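Setting up a shared VR headset without believing the box

The Ridero box promises you'll be playing in minutes. Set aside an evening. These steps are for a headset several people will use, which the quick-start card barely mentions.

1. Charge it to at least 70 percent before the first update. Ours refused to install anything below that.

2. Draw the play boundary by hand. The automatic one is optimistic.
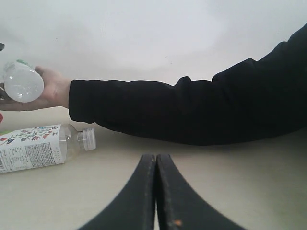

Arm's length, sleeve and all.

3. Skip the "comfort profile" quiz. I took it twice and got two different answers. Set lens spacing for each wearer instead.

4. Turn off room sharing. It's on by default, under a menu called Moments.

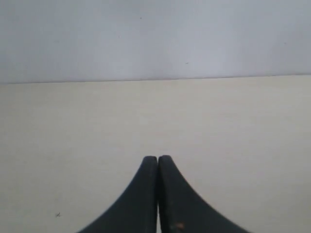 Gwendolyn Abernathy wrote back that step 4 didn't stick for her, and that the switch came on again after the September update. So check it after every update.

5. Keep roughly 300 MB free for logs, whatever the storage page claims.
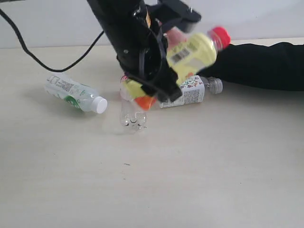

Girkomden Immersive Tech Club

6. Make a guest account with no payment card on it. The store asks for one three times. Keep pressing Later.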